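Chapter 8
Hand-Held Grippers for Recording Cloth Work

Chapter 7 dealt with arms bolted to a bench. The kits in this chapter have no arm. The operator carries the gripper, does the task, and the recording is used later to train a machine. Two kits are compared, Relley and Galtex, both offered for hire with a support contract. 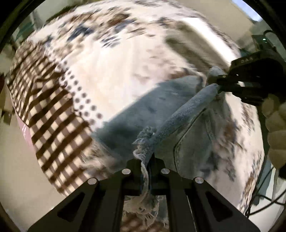
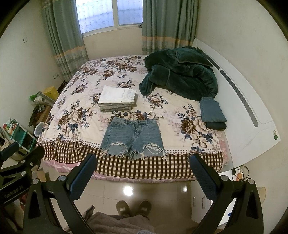 Denim and a printed bedspread, with hand-held grippers.

A buyer should first ask what a kit does at the edge of a cloth, where most failed grasps begin. Suppliers quote closing force and jaw opening, usually measured on a rigid block. Neither figure says much about a frayed hem such as the one on these shorts, where loose threads can enter the jaws ahead of the weave. Riihimäki and Romaniuk therefore grade a grasp by what is held — threads only, a single layer, or a rolled edge — and we use their scheme in Section 8.2.

The hire term matters as well. Both suppliers quote for 168 hours, counted from delivery, with charging time included. Section 8.4 sets out the cost per usable recording, and the exercises assume that the reader has worked through the tables in Chapter 4.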